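Home bread tasters wanted, February round

Garent is a small test kitchen and bakery lab in Pletgate. We are looking for 50 people to eat our sandwich loaves at home for four weeks and tell us how they hold up. Tasting starts the first week of February.

What you do

Each week you pick up two loaves from our front desk. They are marked with a letter and nothing else. You eat them the way you normally eat bread, and you fill out a short form on day one, day three and day five. The form asks about smell, crust, how the slices hold together, and how the bread toasts. Please toast at least one slice per loaf on each form day, at the same setting every time. Write that setting on the first form.

Keep the loaves in the bags they came in, at room temperature. Do not freeze or refrigerate them. If a loaf gets moldy before day five, stop eating it, note the day, and bring the bag back with the label on.

Who can take part

You need to be 18 or older, live close enough to Pletgate to pick up every week, and eat bread on most days. You need a toaster at home. A toaster oven is fine, but tell us which one you have when you sign up. One person per household.

You cannot take part if you have celiac disease or an allergy to wheat, milk, soy or sesame. The loaves are baked on equipment that also handles tree nuts. People who work for a commercial bakery, or live with someone who does, are also excluded. If you took part in the rye round you may apply again.

Pay

$100 for the full four weeks, paid by check after the last form is in. If you stop early we pay for the weeks you finished. The bread is free either way.

First visit

There is one visit to the test kitchen before the round begins. It takes an hour. We go over the forms, you taste 600 grams of bread between you in groups of four, and you sign the consent sheet. Please skip perfume and strong coffee that morning. Street parking only, and the side door on Fedoruk Street is the one that will be open.

How to apply

Pick up an application at the front desk or ask us to mail you one. Include your name, phone number, any food allergies, and the pickup day that suits you best. Applications go to Ostap Yurchenko, Tasting Coordinator. We reply to everyone, usually within two weeks. Once all places are filled we keep a waiting list.
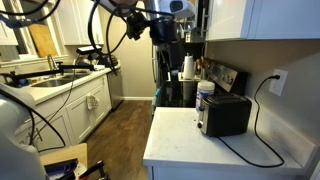

Page last changed: 17 October 2024

Kitchen counter with a black toaster. Bring your questions about toaster settings to the first visit.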